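Home | Syllabus | Handouts | Lab Hours | Contact
Print this page | E-mail this page

Handout 3: Choosing Fingers for the Arm
Course notes, Candela Villanueva

Last time we talked about payload, and a few of you stayed behind to ask why we bother with such narrow fingers when the wide Lengyel ones come with the arm. It's a lovely question and I'd like to take my time with it! Wide fingers forgive a poor approach, and for boxes I'd pick them every time. With thin or delicate parts they tend to bump the neighbors before they ever close, and then you spend your afternoon rebuilding (ask Eustaquio, he has rebuilt plenty).
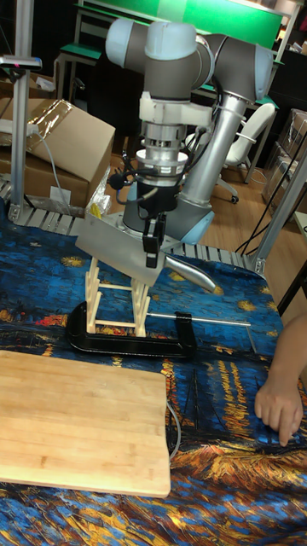
So when you compare the two sets, please keep everything else the same: same start pose, same speed, same grip force. We run 40 trials per set, and I know that sounds like a lot, but the first few always look better than the rest. Write down the misses as well, and say whether the fingers slipped or touched something on the way in. Those are different problems and they get different fixes.

Watch your cables too. A loop that hangs happily at the home pose can pull tight when the wrist turns over, so jog through the whole path slowly first.

For next time, read Julián Esteban's notes on the Clorenus controller and bring 2 questions. Room 106, as before.

Contact: Bríd Moriarty, course office
© Rodidthorpe Robotics Teaching Lab
Back to top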